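Ticket 4000: Sturkivora e-book, missing chapter
Last updated: 3/9/23
Print | E-mail

The reader reports that the novel's file passes from chapter 11 directly to chapter 13. Oritex has confirmed the fault in the February edition.
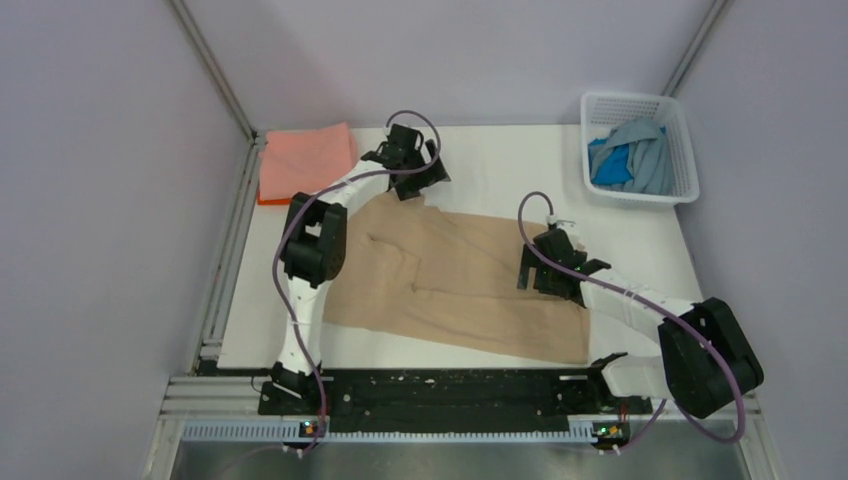

Mawar Khoo: My copy has the same gap, and downloading it again made no difference.

A corrected file has been requested from the publisher. The ticket remains open.
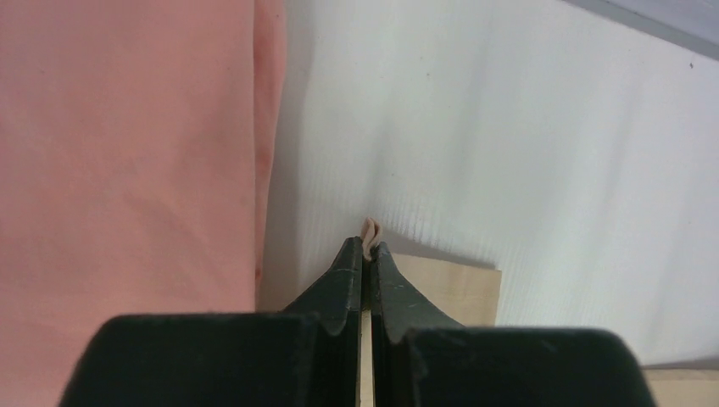
Fabric held at the gripper tips.

Shares: 4 | Comments: 1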